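4.2 Mise à jour des objets domestiques connectés

La durée du support logiciel reste, dans notre corpus, le point le plus faible. Parmi les 60 politiques de sécurité que nous avons lues, plusieurs n'indiquent aucune date de fin des correctifs. Politis propose de distinguer quatre niveaux d'engagement du fabricant – nous reprenons ici cette grille, avec une modification : le niveau 3 exige aussi un canal public pour le signalement des failles. Les fabricants Skeveda et Paulauskas atteignent ce niveau, Ukow reste au premier. Il faut noter que l'évaluation porte seulement sur les textes publiés, dans leur version du 16 janvier 2020, et pas sur le comportement réel des appareils.

Figure 4. Grille-pain sur un plan de travail.

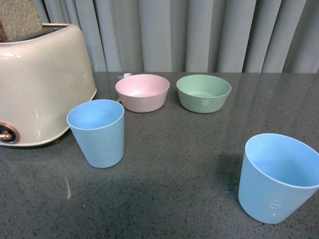
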